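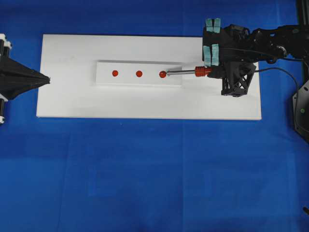
Preparing a Mail Ballot at Home
Datham Office of Elections, Household Guidance Sheet
Revised 28/05/2022

Voters who receive a ballot by mail for the June primary are asked to set aside a clean, dry place at home in which to complete it. The kitchen table is the usual choice and is suitable once it has been cleared and wiped down. Allow the surface to dry fully before opening the packet. A damp ring from a glass can wrinkle the paper enough to stop it in the tabulator.

Before marking

Remove all contents and lay them flat. The packet should contain one ballot, one secrecy sleeve, one return envelope and one instruction card. Ballots for the Stavadine precincts are printed on 2 sheets, and both must be returned.

Keep cooking oil, lotion and hand sanitizer away from the paper. Hands should be washed and dried. A sheet that has been folded tightly in transit may be placed under a heavy book overnight. Do not iron a ballot.

Marking

Use a black or dark blue ballpoint pen. Felt-tip pens often soak through to the reverse side, where contests are also printed. Place a smooth, hard surface beneath the sheet, such as a cutting board that has been washed and dried. Tablecloths and place mats leave a texture under the pen and should be moved aside.

Fill each oval completely. If a mistake is made, do not use correction fluid or tape. Call the office at the number on the instruction card and a replacement will be mailed. Last year, 73 ballots required hand review on account of correction fluid alone.
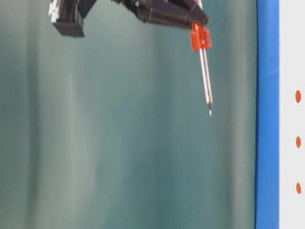
Households with more than one voter should keep each packet separate from the day it arrives. Envelopes are signed by the individual voter, and an exchange of envelopes between spouses or roommates is the most frequent error seen by this office. Colored dot stickers are a simple remedy when placed on the folder or shelf where each packet is kept. A short vertical column, such as the three small orange dots on the narrow white panel at right, may be assigned to one member of the household and a single dot to another. Stickers must never be placed on the ballot or the return envelope.

Sealing and storage

Moisten the envelope flap with a damp sponge and press it closed along its full length. If the flap does not hold, clear tape may be used on the flap only. Sign and date the envelope after sealing.

Store the sealed envelope away from the stove, the sink and direct sunlight. A kitchen drawer is acceptable if it does not also hold batteries, candles or loose food packets. Pets should be kept in mind.

Returning the ballot

Drop boxes are located at the Skevska branch library and at the Tak Street fire station. Both are open 28 days before the election and close when the polls close. Envelopes weighing more than the standard letter rate require additional postage, and stamps are available at the front counter.

Questions about damaged or stained ballots may be directed to Yasmine Metwally, Ballot Services. Large-print copies of this sheet may be requested from Wagner Evangelista, Voter Outreach.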